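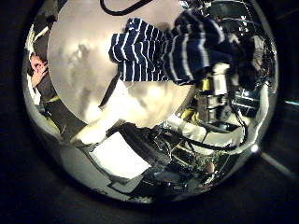

Polished parts changed the order of work at the Wulitar finishing bench more than any other job moved to the robot hand. Inspection used to be the last step and belonged to one person with a lamp. It now happens at the cell, from the wrist camera, and the person at the bench clears whatever the camera flags. A mirror-finished sphere reports everything near it, including striped cloth, a pale disk, a hand at the rim and the robot's own wiring, and all of it bends with the curve. Most early flags were reflections. The notes below are what we settled on for chrome.

## Before the cell is started

- Wear plain, dark clothing at the cell. Stripes bend into lines that resemble polishing marks. Gray shop coats hang by the door.
- Keep both hands and sleeves outside the marked line during an image cycle.
- Tie back any cable that hangs near the wrist. A loose loop reads as a dark arc across the top of the part.
- Lay paper travelers face down on the side shelf. White rectangles raise the exposure and hide fine scratches elsewhere.
- Wipe the finger pads with a lint-free cloth and let them dry for 10 minutes. Residue on a pad transfers at first contact.

## Sorting a flag

1. Leave the part where it is.
2. Move one object in the room, or step to the side, and take a second image.
3. If the mark moves, it is a reflection. Clear it.
4. If the mark stays, rotate the part 70 degrees and take a third image. A real defect travels with the surface.
5. Log real defects by zone. Do not log cleared flags individually; enter the total at the end of the shift.

Step 2 takes a few seconds and settles most cases. At night the windows need more attention. With the blinds open, each pane throws its own grid onto the lower part of the sphere, and lamps beyond the glass show up as small points that look very much like pits. Close the blinds before the late shift and leave them closed.

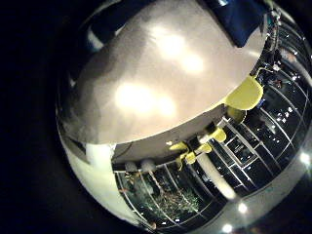 Araceli Villanueva objected to the blinds rule when it was posted. Her point was that the cell does not care about daylight but the people clearing flags do, and that a shift spent at a monitor in a closed room is a worse job than the old lamp bench, whatever the reject rate says. The rule was changed. Blinds are closed for image cycles only, and whoever is on flags rotates back to hand finishing after two hours.

## Rotation

The rotation has practical value as well. Judging a surface on a screen depends on knowing what the surface feels like under a cloth, and that fades quickly. Emlyn Bevan keeps the rota on the whiteboard. Swap directly with the other person and change the board yourself.

New starters do 7 shifts at the hand bench before they touch the flag queue. They should handle rejects during that time, with gloves, and match each one to its log entry.

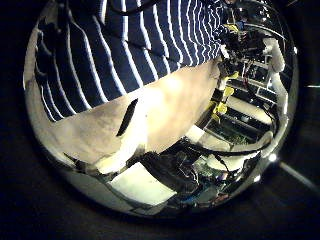 For the queue itself:

- Work oldest first. Skipping a difficult part leaves it for someone with less context.
- Treat bright spots as lamps until a second image says otherwise.
- Ignore the outer rim of the sphere in a single view. Detail is compressed there and cannot be judged. Rotate and look again.
- Learn the shape of the hand in reflection. Yellow patches are finger parts. Report yellow only if it stays on the surface after the hand has withdrawn.
- Stop the cell after up to 17 open flags. A longer queue means something in the room has changed, and clearing it one part at a time wastes the shift.

Stopping the cell does not need a supervisor's approval. Press hold, write the time on the board, find the cause, and restart from the last cleared part.

Gloves and cloths are in the second drawer. Used cloths go in the lidded bin, never back in the drawer.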